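Clothing resale app Hosteo promises sellers a fairer deal, but the sums look thin

Second-hand clothing app Hosteo says it will scrap its listing fee this November and replace it with what it calls a "simple, shared" charge. Sellers who have read the small print may wonder what is so simple about it.

Under the new terms, anyone sending in a bag of clothes will pay nothing up front. Hosteo will sort, photograph and price the contents, then keep 65 per cent of whatever each item fetches. The old fee was £2 an item, with the seller keeping most of the rest. On a £30 coat, the old system was plainly the better deal. On a £3 T-shirt there was never much in it for anyone.

The company, which is based in Wynne and has been owned by the retail group Varico since the spring, describes the change as a response to customer demand. It says a survey of 1,000 users found that most wanted "less hassle and more certainty". It has not published the questions. Asking people whether they would like less hassle is unlikely to produce a shock result, and we could find no sign that they were asked how much of their money they would give up to get it.
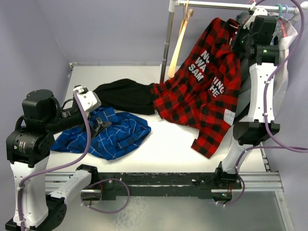

Pricing is where the doubts really start. Hosteo will set the price of every item itself, and sellers will no longer be able to refuse it or ask for something back once a bag has been accepted. A blue shirt with a thin white grid pattern, like the one crumpled on the white table here, could be a supermarket basic or a good make that cost someone £80 new, and the terms give no clue as to how much care will go into telling one from the other. There is a line about "market-led values". There is also a line allowing prices to be cut at any time, without notice, if an item has not sold after two weeks. The seller takes most of the loss in cash terms if the first guess was a bad one, and has no way of arguing.

Then there is the question of what happens to clothes that fail to sell at all. Hosteo says these will be "passed on responsibly". Asked what that meant, a spokesperson said unsold stock would go to "a range of trusted partners", and declined to name any of them or to say whether money changed hands. Clothing sold by weight is a business like any other. If Hosteo is being paid for the leftovers, sellers who handed over their bags for nothing might reasonably expect to hear about it.

The green claims deserve a second look too. Publicity for the relaunch says the average bag "saves" 47 kilos of carbon. That figure appears to assume that every garment resold stops a new one being bought, which will surprise anyone who has ever picked up a second-hand jumper because it was cheap and then bought a new one as well. Hosteo says the number came from its own modelling. It would not share the workings. 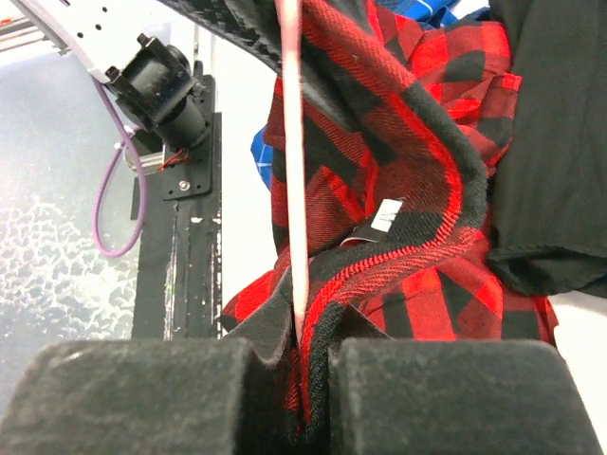
Checked flannel shirts are a familiar sight in second-hand sales.

None of this makes the service useless. Plenty of people have a wardrobe they want emptied and no wish to spend their evenings answering messages about sleeve length. For them, a third of something may well beat all of nothing. Smaller rival Traver already runs a similar scheme, although it lets sellers set a lowest price and will return unsold clothes for the cost of postage – two things Hosteo says would be "confusing" for its users.

Existing listings will stay on the old terms until they sell or run out. Sellers who would prefer to carry on as they are will not have that choice for anything new, and the option to opt out, mentioned in an early email to customers, has since vanished from the help pages. Hosteo said the email had been sent in error.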